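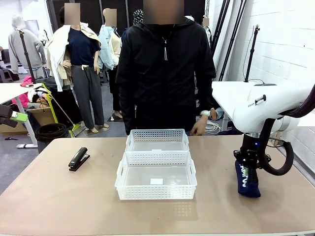 6.4 When an Arm Stops and Will Not Let Go

Sooner or later every Dokier station has a grip hold, and if yours has just had its first one, please don't worry. An arm closes on something soft, the controller sees a force reading it doesn't like, and the arm freezes with the fingers still shut. It looks alarming the first time. The station is doing what it was set up to do, and with a little patience you'll be back to sorting in a few minutes.

Soft goods cause far more of these than boxes or bottles do. A folded piece of fabric can bunch up between the fingertips, or its lower end can meet the tabletop before the arm expects it to, and then the arm is pushing down on the table through the cloth. The controller logs this as fault 1259. If you see a different number on the panel, stop here and turn to Section 6.7.

CAUTION: Do not pull the item out of the fingers. The motors are still holding, and a sudden release can make the wrist jump.

CAUTION: A stopped arm is not a switched-off arm. The other arm may be paused too, and it can start again when the fault is cleared. Keep your hands, sleeves, necklaces and hood cords well back from the table until you have finished step 3.

To clear a grip hold:

1. Press the stop button on your side of the table, even though the arm has already stopped.

2. Tell anyone standing across the table from you what you're about to do, and wait until they have stepped back.

3. Turn the key on the Priller cabinet to SERVICE. Wait for the panel to show HELD.

4. Slide the baskets away from the arm. Move any loose desk items while you're at it. Staplers, scissors and tape rolls have a way of wandering onto these tables.

5. Put one open hand under the item without gripping it. With the other hand, press RELEASE on the panel and keep it pressed. The fingers open slowly.

6. Look at the fingertip pads. If there is lint or thread on them, wipe them with a dry cloth.

7. Check that the cable loop at the wrist hangs freely and hasn't caught on anything.

8. Put the baskets back on their marks, step away, turn the key to RUN and press RESET.

Note: If RELEASE does nothing, let go of it and try once more. After 2 tries, leave the key at SERVICE and call your Flument service desk. Please don't use a screwdriver on the fingers. We have replaced a good many pads that way.

If the same fault comes back

Open the Grip page and look at the approach height. We ship it at 500, which suits most cartons. For socks, pouches and other folded goods, Thodoris Margaritis, who looks after the Karamanlidis installations, likes to start at 600 and bring it down a little at a time, and we've come round to his way of thinking. Run one item at a time while you adjust, and write the final value on the card inside the cabinet door so the next shift can find it.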